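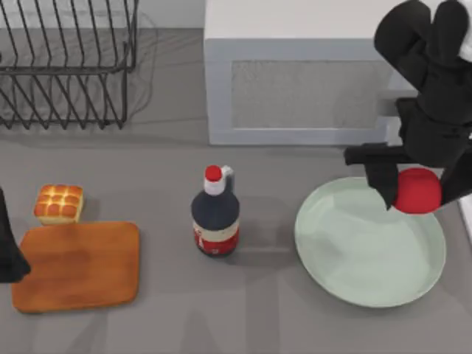

September, my second month at the Codby kitchen

Great shift! We ran the Lusten program on screen before letting the real arms near the lunch counter – ball to the plate, bread to the board, over and over. I used to set out 300 trays by hand before noon. Now I watch, fix the odd bad grip in the settings and get to talk to the people eating. My wrists love it.
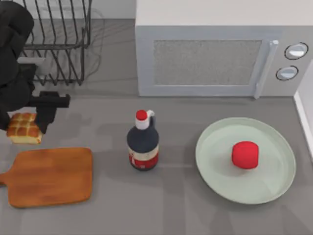
What happens to the early crew once the arms go live?
All 9 of us stay on, and 2 move to training. I put my name down for that before my coffee was finished. More practice runs tomorrow, 6 a.m. start.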